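Speaker notes – Living in a small place without feeling squashed
Evening talk, Pileck branch library, January

Slide 1 – Welcome

Say hello, thank everyone for coming out in the heat, and mention that the water jug is at the back beside the returns chute. Let people settle. The air conditioning in that room takes a while to get going, so go slowly with the opening.

Start with the flat. I lived for 18 years in a house in Trelar with a proper hallway, a garage and a linen cupboard you could have slept in, and then I moved into a two-room flat above the shops at Amance. Tell them about the first night, sitting on a box of saucepans and eating toast off the lid of another box. I loved the place straight away, I really did, but I had brought far too much with me and I didn't know where to put my feet.

Ask for a show of hands: who has downsized already, and who is thinking about it? Wait for the laugh from whoever puts both hands up.

Slide 2 – Where the stuff comes from

When I was packing I wrote a list of everything I owned for the kitchen alone, and it came to 147 things. Pause there. I cooked with perhaps a handful of them from one week to the next. The fish kettle usually gets a groan (I had used it once, for a christening).

The point to make gently is that most of us don't choose what we keep. It drifts in. Gifts, good intentions, the children's things, the set of glasses that came free with something. Be kind about this, as there will be people in the room who are sorting through a parent's house right now, and it is hard work in more ways than one.

If anybody wants to tell a story at this point, let them. The evening is better for it, and slide 5 can be shortened.

Slide 3 – Give every job a home

Rooms matter less in a small place than jobs do. Where do you open the mail? Where do wet shoes go? Where does the washing wait before it goes in? If a job has no home, it will spread itself over the table, and then you'll be eating dinner with the electricity bill.

Talk through my own washing corner. I keep one basket, and it lives by the machine. At the old house I had three of them on two floors and they were always full. With one, you simply do the wash when it's ready, and you stop losing socks into the bargain.
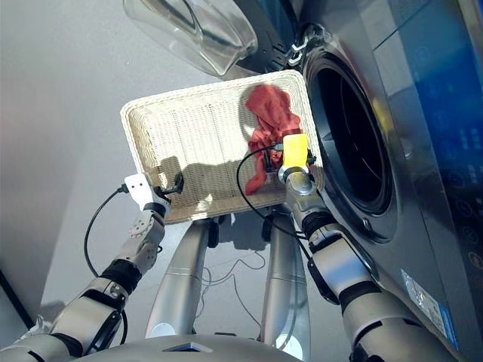
Slide 4 – The seventy-centimetre rule

This is the bit people write down, so slow right up. Before you buy or keep any piece of furniture, stand it where it would go and measure the gap you'd have left to walk through. Mine has to be 70 centimetres. I can get past that with a tray of tea or a bag of shopping on my arm, and so can a visitor who isn't steady on their feet.

Tell the story of the Xue sideboard. A beautiful thing, lovely colour, and I carried a bruise on my hip from it all winter. It went to a young couple downstairs who have the wall for it, and I still get to visit it at Christmas.

Mention doors as well. People measure the room and forget that the oven, the fridge and the washer all have to swing open into it. Leave enough floor in front to stand there with your arms full.

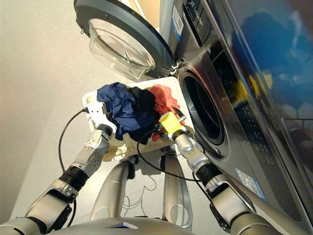
Laundry basket up at the open drum of a front loader.

Slide 5 – Things that earn their keep

Go through my favourites, and have the samples ready on the side table. The folding step stool. The stacking bowls. The bed with drawers – I would marry that bed. Pass the hooks around, and remember to get them back this time.

Then baskets. I'm fond of a plain rectangular one, because round baskets waste the corners of a shelf and corners are precious. Look at how it's put together before you pay for it. Turn it over in the shop and have a look at the bottom. A close, even weave and a good thick rim will put up with a lot of handling. 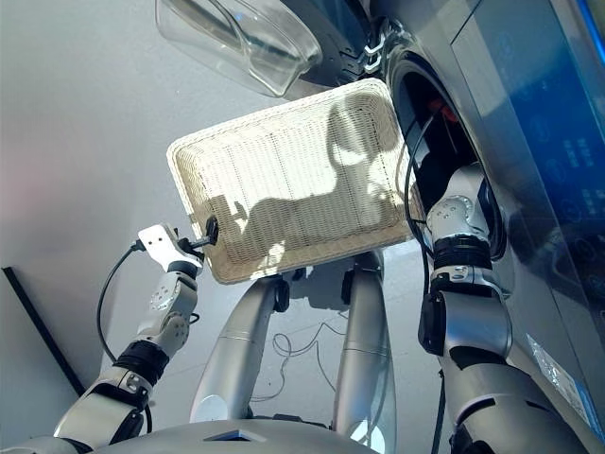

Pale woven basket, tipped to show the weave on the bottom.

Slide 6 – Letting things go

Keep this one soft. My own method is a box by the front door. Anything I'm unsure about goes in, and it stays there for 3 months. If I go looking for it, it comes out again with no hard feelings. Whatever is left goes to the op shop without my lifting the lid.

Photos and letters don't go in the box. They get their own tin and I don't hurry them. Say that twice if the room has gone quiet.

Slide 7 – Questions

Likely ones: where do guests sleep (on the sofa bed, and they bring their own pillow), do I miss the garden (yes, and I have tomatoes on the balcony), and would I go back (no).

Handouts are on the chair near the door. The library needs the room back by 8.30, so start stacking chairs at quarter past and keep chatting while we do it.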